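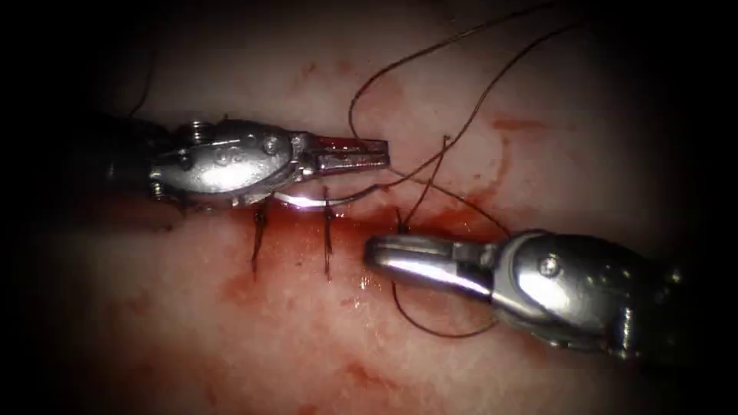
Suturing project moves to its second stage

The surgical robotics project group has finished the first part of its year and is now working on running stitches into the data set. The task is closing a straight incision with two needle drivers and a curved needle, one stitch after another along the line. Two stitches are tied in the view at the top of this item, and the thread for the next one is going in to the right of them.

Students take the console in pairs. One drives and the other keeps the log, then they swap. Each attempt is cut into short steps afterward: pick up the needle, place it, push through, pull the thread, tie, trim. The labeling is slow work and takes up more of the term than the driving does. By the end of December the group had 2520 labeled clips. The target for the year is 3000.

Loose thread is still the main problem. A long tail loops up between the instruments and the tracking software, Tundeck, loses the needle when a strand crosses it. The group tried starting with shorter thread, but then there was not enough left to tie the later knots. For now the rule is to pull the slack to one side before the needle is regrasped, and to mark the clip if tracking drops out for longer than a second.

Blood on the tissue also changes how the incision line shows up under the light. The team writing the line finder has thrown out its color threshold and is starting over with one based on texture. They would like roughly 300 more clips with the wound edges marked by hand. Anyone who has finished the Brundel tutorial can help with this, and no console time is needed.

The first trained model will be tested on the bench simulator only. It will be asked to do one thing, which is to hand the needle from the left driver to the right. Knots come later.

Console sign-up for the new term opens on 13/01/2024. Bring your safety form, signed, and read the Skirkov handling notes before your first slot. Gloves and eye protection are in the cabinet by the door. Food and drinks stay outside the lab.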